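Korkside, 7/29/20

Keegan had the van running before I got my boots on. Not honking. Just sitting there with the lights on, which was worse.

"Ferry's at 8," he said.

"I know when the ferry is."

I didn't. I thought it was nine. I'd packed like it was nine, meaning I hadn't packed. Two shirts, the good knife, Nuanchan's letter. Forgot socks. Forgot the charger too, found that out later.

The letter came in March. One page, blue pen, her big loopy writing. Your father's boat is for sale. Luuk Verbruggen wants 2,000 for it and he won't hold it past summer. Thats all she wrote, that and her name. Nuanchan Onsri, both names, like I might mix her up with some other Nuanchan.

I read it standing up in the kitchen. Then I put it in the drawer with the batteries and left it there four months.
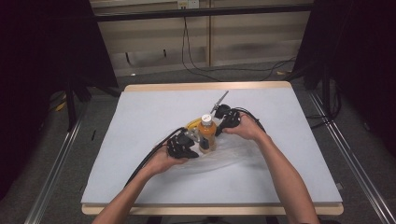
"You got the money?" Keegan said.

"Most of it."

"How much is most."

"1,761."

He drove for a while. Fog on the fields, a dog out by itself on the shoulder, trotting like it had a job. Past the Quezada place, the sign still down from winter.

"Luuk won't take 1,761," he said.

"He might."

"He charged Teemu Saarinen for a rope. One rope, at Teemu's own brother's funeral."

I laughed. Couldn't help it. Then I was kind of crying, not much, and Keegan looked very hard at the road and turned on the radio. Farm prices. He let it play.

At the landing the gate was already down. Three cars ahead of us and the guy in the orange vest waving them on, quick quick, come on. Keegan put the van in park and dug in his jacket. An envelope, folded over twice, soft at the corners.

"Dont open it now," he said.

"Keegan."

"It's 200. It's not all of it. You'll be short still."

"I can't pay you back by, I mean I don't know when."

"Did I ask when?"

The horn went. I grabbed the bag, dropped it, grabbed it again. Ran. Halfway up the ramp I heard him yelling something and turned around, and he had the window down and was holding up my hat.

Too late. The ramp was moving.

"Taner!" he yelled. "Taner Canpolat! You'll freeze!"

He put it on his own head and waved with both arms.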